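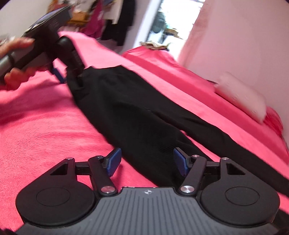 *Black leggings, pink fleece bedspread, still not folded*

**Subject: Folding leggings on the bed, is there a trick to it?**

**pinkfleece_vee** wrote:

Evening all. I do my folding on the bed, always have, and I can get through towels and T-shirts without thinking. Then I get to this pair (leggings, trousers, call them what you like, they're sold as "lounge trousers" which covers everything) and it all goes wrong. They're long, they've got that slightly meshy look to the fabric, and they twist round themselves the second I put them down. I smooth one leg, the other one bunches. I fold them in half and they slide open again.

I've watched a couple of videos and they all use a nice flat table and a pair of stiff jeans, so not much help! I've got a fleecy bedspread and a drawer that's 45 cm wide. Does anyone have a fold that stays put? And am I daft for doing it on the fleece? My sister reckons the bedspread is the whole problem.

Veronica (Vee)

---

**rondeck_rory** wrote:

Your sister's right, I'm afraid. Fleece grabs. You pull one end straight and the middle stays where it was, so you end up with a rope. Put a sheet or a big towel down first and you'll see the difference straight away. I use an old pillowcase slit down the side.

---

**tuppence_h** wrote:

I'd say the opposite, Rory. On a smooth sheet mine shoot off all over the place. At least fleece holds one end while you sort out the other. Vee, try this:

1. Pick them up by the waistband and give them one good shake, off the bed.
2. Lay them down waistband first, nearest the pillow, and let the legs come down after.
3. Put one leg on top of the other and run your hand down from the top, only once.
4. Fold the crotch point in so you've got a straight edge.
5. Ankles up to the waistband, then in thirds.

If you skip the shake you may as well not bother. Most of the twist comes out in the air.

---

**R_Grube** wrote:

I don't fold leggings. I roll them. Lay flat, one leg on the other, start from the ankles and roll up tight to the waistband, then turn the waistband back over the roll like a sock. It cannot come undone. I have a row of them in a drawer and I can see each one from above.

Reinhold

---

**tuppence_h** wrote:

Reinhold, doesn't that ruin the elastic? I did the turned-over waistband thing for years with the kids' football socks and every single pair went baggy.

---

**R_Grube** wrote:

Socks are pulled over something much fatter. A roll of leggings is thin, the waistband hardly stretches. I've had the same ones rolled since we moved to Trorkton and they still fit. Or I still fit them, one of the two.

---

**pinkfleece_vee** wrote:

Ooh, thank you, that was quick. I did the shake just now and it does make a difference, the legs came down nearly straight. Step 3 is where I lose it. I run my hand down and all the creases end up at the ankles in a big lump, and then the fold in thirds is fat at one end and thin at the other.

Also should have said, I've got seven pairs of black ones and they all look identical once folded. One is for running, one has a hole, one is thermal and so on. So I open them all up again every morning to find the right one, and then the drawer's a mess anyway. Maybe that's my actual problem and I should start there.

---

**mossy_landing** wrote:

Bin the one with the hole, for a start.

---

**pinkfleece_vee** wrote:

It's the comfy one!!

---

**mossy_landing** wrote:

Then it's pyjamas. Move it to the pyjama drawer and you're down to six.

On the lump: don't push with a flat hand. Hold the waistband down with one hand, take hold of both ankles with the other and pull gently, so the whole length goes tight, then let go. Stretchy stuff settles back flatter than you can ever smooth it. I do this on a duvet and it works fine, so I don't think the surface matters half as much as people say.

---

**rondeck_rory** wrote:

It matters if it's a dark thing on a fluffy thing. Never mind the twisting, think of the fluff. I had a red throw on the spare bed and every black item I folded on it came away with red bits. Took more time with the lint roller than I'd spent folding. Wash the bedspread a couple of times before you trust it, Vee, if it's fairly new.

---

**pinkfleece_vee** wrote:

Bought it in January, so it's been through the wash a few times by now. It did shed a bit at first but it's mostly stopped. It's a very cheerful colour to fold on, I will say that for it, and I can always find the black ones. On my old navy one I once lost a sock until Thursday.

---

**sikierlass** wrote:

For telling them apart: tiny stitch of coloured thread inside the back of the waistband. Green for running, yellow for thermal, whatever you fancy. If you fold Tuppence's way, make the last fold so the waistband ends up on top, then you can flip it back with a fingertip and look at the stitch without undoing anything. I've got mine standing up in a shoebox lid inside the drawer and they hold each other up.

Don't use the iron-on labels. Mine lasted three washes and left a sticky square.

---

**tuppence_h** wrote:

The stitch is a lovely idea, pinching that. I've been sniffing out my thermals by feel in the dark like a mole.

---

**R_Grube** wrote:

With rolls you'd see the waistband all the time. I only mention it.

---

**mossy_landing** wrote:

Rolls take up more room though, Reinhold. I tried it for a holiday to see my aunt and got fewer in the case than I do flat. Great for a rucksack, not for a shallow drawer. How deep's yours, Vee?

---

**pinkfleece_vee** wrote:

Not deep at all. It's the top one on a Sombatkul chest, meant for undies I think. A roll on its side might just go in but I'd be forcing it shut if I used Reinhold's tight ones on the thermals, they're thick.

So I've had a go at everything this evening. Pull-tight-and-let-go was the winner for the lump, thank you Mossy. Then Tuppence's thirds, waistband on top. I tried it once with a sheet over the fleece and once without, and for me it's better without, sorry Rory! The sheet kept sliding about with me kneeling on the edge of it. I might feel differently if I stood up to do it.

The thin ones I'm going to roll, because they spring open whatever I do. So you were right about those, Reinhold.

---

**rondeck_rory** wrote:

Kneeling on the sheet isn't a fair test. Tuck it in!

---

**sikierlass** wrote:

If you're kneeling you'll be feeling it in your back too. I moved to the ironing board set low and I'm never going back, though you do need to let the legs hang off the end until the last bit.

---

**pinkfleece_vee** wrote:

My ironing board lives behind the wardrobe and getting it out is a bigger job than the folding. Bed it is. I've found some yellow thread and a bit of orange, so I'm doing the thermals tonight and the running pair tomorrow if I can find the needle. Does anyone do a special stitch or is it just a couple of loops and a knot?

---

**sikierlass** wrote:

Couple of loops and a knot, and leave it a bit slack so it gives when you pull them on. Mine snapped the first time because I'd done it tight.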